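The Dish Room Moves to the Lab

For most of her working life, Boglárka Pintér stood at the clean end of a dishwasher. Racks came out, she stacked what was in them, and the stacks went onto carts. She did this for Trevaskis, a contract caterer that feeds office buildings, and she was good at it. A full cart took her the length of two songs on the radio.

She still works for Trevaskis. Her day now starts at 8 in the morning on a different site, where the caterer and a small automation firm called Drukton are trying to teach pairs of robot arms to sort and stack tableware. The project goes by the name Ludach. Pintér's title is handling lead, a job that did not exist at the company until last June.

The work is slow to watch. Two arms share a tabletop. One gets hold of a bowl or comes close to it, the other moves in from the far side, and the task is to get plates onto a rack and bowls into a nest without dropping, scraping or jamming anything. People do this without thinking. Pintér has spent months finding out how much she had been doing without thinking.

"I knew which bowls stick," she says. "I never had to say how I knew."

Bowls that stick are a large part of the problem. Light plastic bowls grip each other at the rim, and when one is lifted the next one may come along. A worker gives the stack a small twist. An arm has to be shown the twist, at the right angle, many times over, with the stack upright and with the stack on its side. 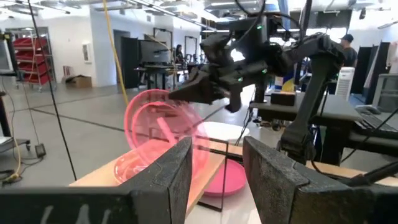
What the workers were told

Trevaskis runs 61 kitchens, and word of the project got to most of them before the company had said anything official. The first staff meeting was tense. People wanted to know if dish room jobs were going away, and the managers did not have a good answer ready.

The answer they settled on later was narrower than some had hoped for. No one in a dish room would be let go because of Ludach during the trial. After the trial, the company would talk again. Staff who wanted to could apply to spend time on the project at a higher hourly rate. The company got 30 applications and took five people.

Pintér was the first. Her reasons were practical. Her wrists hurt, the hours were better, and she thought that if the machines were coming she would like a say in how they handled a plate.

Her former coworkers are split. One of them told her she was training her own replacement. Another asked how soon the arms could take over the early shift, which no one likes. She doesn't argue with either of them.

The lifting is the part most of them would give up gladly. A stack of plates is heavier than it looks, and the turn from the rack to the cart is the same turn hundreds of times a shift. Sore shoulders and wrists are the usual reason people leave dish room work at Trevaskis. If the arms do the turn, someone still has to load the dirty end, check what comes out, clear jams and keep the carts moving. How many people that takes is a question the trial is supposed to settle, and it hasn't yet.

A different kind of tired

The project is run out of an open room with desks close to the tables, so the people at the computers and the people handling the dishes are within talking distance. Pintér likes this. In her old job the office was on another floor, and a broken rack could wait a long time before anyone with a budget heard of it.
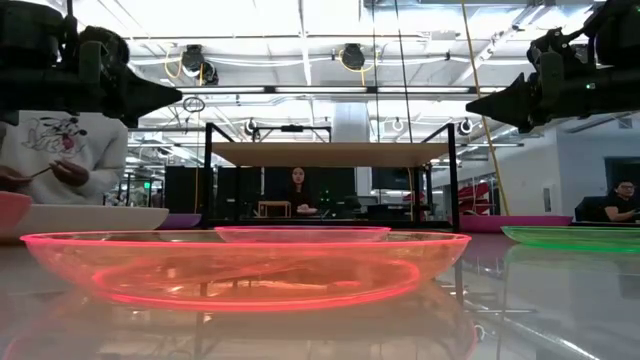 She had expected the engineers to tell her what to do. Mostly they ask. How far apart would you set those plates? Would you take the big bowl first? Early on she gave short answers, and they were less useful than she had thought. Now she does the task by hand, stops halfway, and talks through the next move before she makes it.

See-through dishes brought some of the longest discussions. Trevaskis uses a lot of clear and tinted plastic, and on a shiny surface the edge of a bowl can be hard to pick out, even for a person. In a dish room you find it with your fingers. Pintér argued for keeping the clear pieces in from the start, along with a mix of sizes and colors, since that is what comes through a real kitchen. The engineers had wanted to begin with plain white. They ended up using both.

Each attempt goes into a log, and the log is at 1208 entries. Pintér reads back through it when a run goes wrong in a way that seems familiar. She has her own words for the failures - a "kiss" is when two rims touch and slide, a "walker" is a bowl that creeps away each time it's nudged - and the engineers have started typing them into the notes.

She goes home less sore than she used to. She also goes home with her head full, and it took her family a while to get used to that. In the dish room the shift ended when the carts were full. At the new site it ends with a problem that will still be there the next morning.

The trial moves next to a working kitchen, where the arms will sit beside a conveyor washer made by Zukex and the regular crew will work around them. Pintér has asked for two things there: a stop button that can be reached from both sides of the line, and a week in which the crew can watch before anyone asks them to keep pace. She has been promised the button. The week is still being discussed.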